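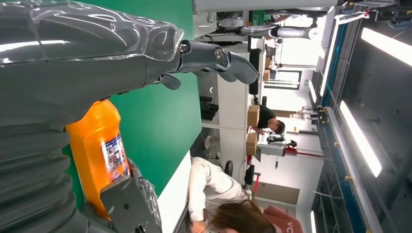
What did our project want to find out?
We wanted to find out how two local newspapers report the same street protest, and if a reader of only one of them would get a different idea of what happened.

Print this page
E-mail this page

Student project report, Journalism and Society course, 9 March 2026

The protest we chose was the march against the closing of the night bus between Trakcombe and Usdale, which took place last July. It was a peaceful march for most of its way. Near the bus station in Usdale a man threw paint at the marchers, and the police took him away. Both papers wrote about it on the same evening.

We call them Paper A and Paper B. Paper A has its office in Trakcombe and Paper B in Clurnolthorpe. We read all their articles on the march, 40 in total, and marked in each one who was quoted, what stood in the headline and in which paragraph the bus was mentioned first.

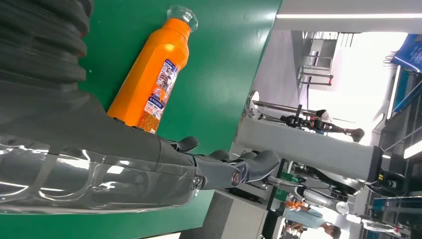

The marking took us longer than we had planned. In the beginning each of us used own rules for what is a quote, so we had to stop and write the rules down together. After this we read the first articles again.

In Paper A the paint was in the headline of the first report, and the bus came only in the last paragraph. The police were quoted before any marcher. Paper B began with the number of marchers, which it gave as 900, and put the paint in paragraph 3. It did not say where this number came from – we looked for a source and could not find one.
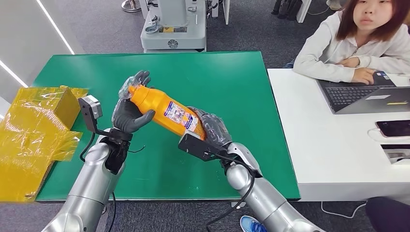 Did the two papers become more similar with time?
Only in small things. After 2 days both papers used the same statement from the police, almost word for word, but Paper A still wrote "disorder" where Paper B wrote "incident".

Our method has weak points. We did not look at the photos in the papers or at the comments of readers, and one march is not enough to judge a newspaper. We used the Simões table for sorting the quotes, and it has no place for a person who is both a marcher and a bus driver. We put these quotes under "marcher".

E-mail this page | Print this page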